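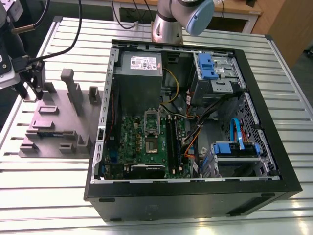
Workshop Tips: Comparing Grippers, Arms and Cameras on a Small Bench

Bench Notes from the Graltivholm Shared Workshop

The following tips are issued to members who use the automation bench at Graltivholm. They cover the comparison of grippers, arms, cameras and controllers on desktop computer teardown and reassembly, the task to which the bench is currently assigned. Members working on other tasks may apply most of them without change. Section 6 applies to all users of the room.

1. Setting up the workpiece

Lay the computer tower on its side with the side panel removed and the interior facing up. An open Dell desktop is a good test piece: the power supply, memory slots, drive bays and processor socket can all be approached from above, and each asks something different of a gripper.

Place the tower on the slotted aluminum table and push it by hand at each corner before starting. If it slides, fit stops in the table slots along two adjoining sides. Do not clamp across the open edge of the chassis. Thin sheet metal bows under a clamp, and a bowed case moves every target inside it.

Mark the position of the tower with low-tack tape at two corners. When the tower is taken away and brought back, the tape allows the same taught positions to be used again. Check them at reduced speed the first time.

Keep the fixture board beside the tower, on the side nearest the arm that will use it. Printed fixtures with raised blocks and slots are suitable for holding small parts between steps, but they wear. Run a fingertip along each slot at the start of a session and replace any block with a rounded or whitened edge.

Disconnect the computer from the wall before the panel comes off. Members must not rely on the switch at the back of the case. The power supply unit itself is never to be opened, by hand or by machine.

2. Comparing grippers

Change one thing at a time. A new gripper tested with new fingertips, a new grip force and a new approach path will produce a result that cannot be assigned to any of them.

For each gripper, run the same five tasks in the same order:

Lift a memory module from a fixture slot and return it.
Take hold of a loose cable by its connector and release it over a tray.
Press a drive caddy clip inward and let it return.
Pick a screw from a shallow dish.
Close on a strip of thin card and hold it while the strip is pulled gently by hand, with the arm stopped and its motion disabled.

Two-finger parallel grippers do well on the first and last of these. They are often poor at the second. Cables tend to roll out from between flat fingertips, and a shallow V-groove cut across the pad will usually improve matters more than additional force.

Narrow fingertips reach farther down between components, but they bend. Before blaming the controller for a missed pick, close the fingers on a feeler gauge and look for a gap at the tips.

Rubber pads pick up dust from old computers very quickly. Wipe them with a lint-free cloth between runs and let them dry fully. Members who have compared a clean pad with a dirty one have sometimes mistaken the difference for an improvement in design.

Keep clear of an open processor socket during gripper tests. With the retention bracket standing upright, the bracket is easily struck by a finger on its way to the memory slots, and the contacts beneath are not protected by anything. Lower the bracket and fit a plastic cover if the socket is not part of the trial.

3. Comparing arms

The workshop has the Illero arm and the Jadlow arm available for side-by-side trials. Both may be mounted at the bench at once, provided that the rules on shared space below are followed.

Test reach with the workpiece in position. An arm that covers the whole table on paper may be unable to bring its wrist vertical over the far drive bay. Move the arm by hand or by jog control to the following points and write down whether the gripper can point straight down at each: the four corners of the case, the center of the motherboard, and the last slot of the fixture board.

Check the mounting base before any comparison of accuracy. Wooden base plates are permitted for light arms. They should be tightened at the start of each session and again after the first hour, as wood settles under the bolts. Place a hand flat on the plate while the arm makes a quick stop. Movement that can be felt there will be much larger at the fingertips. The hand test is to be done by one person standing outside the path of the arm, with a second person at the stop button.

When two arms share the bench, assign each its own side and agree on a line that only one may cross at a time. The simplest arrangement is for one arm to hold or present a part while the other is parked. Simultaneous movement over the open case is allowed only after both programs have been run separately at low speed.

Repeat each test at least five times before writing down a result. A single good pick is of little use for comparison. Record failures with the same care as successes, and note the kind of failure — dropped, missed, struck something, or stopped on force.

4. Comparing cameras

Fix the camera to the building or to a stand with its own feet. A camera bolted to the table will move with the table every time an arm stops.

Old desktop computers are a demanding subject. Bare metal, perforated panels and drive cages reflect light in small bright patches, while black slots and expansion cards show very little detail. Try the following before asking for a different camera:

Turn off the lamp directly above the bench and use two from the sides.
Tape a sheet of tracing paper in front of each lamp.
Lower the exposure until the printing on white labels can be read, then judge the dark areas.
Lock the white balance. Colored latches and wires are useful landmarks, and automatic settings shift their color as the arm passes through the view.

Compare cameras from the same position. Marking the feet of the stand with tape takes a minute and removes most arguments afterward.

A camera on the wrist gives a better view into the case at close range. A camera to the side or overhead gives a better record of what happened when something went wrong. Where only one is available, the fixed camera should be preferred for comparison work and the wrist camera for tuning a single pick.

5. Controllers and cabling

The Öberg controller is kept on the lower shelf and may be used with either arm. Save the existing settings under the date and the name of the arm before changing any of them. Members who find an unlabeled settings file should leave it alone and report it to the workshop desk, extension 3255.

Set the force limit low and raise it in small steps. The right value for releasing a memory latch is much too high for handling a connector, and the two should be stored as separate settings.

Support gripper cables along the arm with hook-and-loop ties, leaving enough slack at each joint for its full turn. Move every joint slowly to both ends of its travel and watch the cable as it goes. A cable that pulls tight at the end of a movement will disturb the result long before it breaks.

Loose wiring inside the computer requires equal attention. Bundles that run across the middle of the case should be moved aside and tied before any test that is not about cables. A single looped wire standing above the rest is enough to catch a fingertip. Where cable handling is the purpose of the trial, leave the bundle as it lies and take a photograph before each run, so that it can be put back in a similar shape.

Cables hanging behind the table are to be kept off the floor and out of the way of feet and chair wheels.

6. Closing the bench

Park both arms, release any held part by hand and switch off the controller. Return small screws to the lidded dish. Brush the table slots toward the end of the table and collect what comes out; stray screws in a slot will jam the next set of stops.

Enter the trial in the bench log with the gripper, fingertip, force setting, arm, camera position and number of runs. Photographs of the setup may be attached. The combined log is reviewed each November, when worn fixtures and pads are replaced.

Spare fingertip blanks are held at the workshop desk under stock number 399. Members may take one pair per trial without a request form. Larger quantities must be ordered in advance.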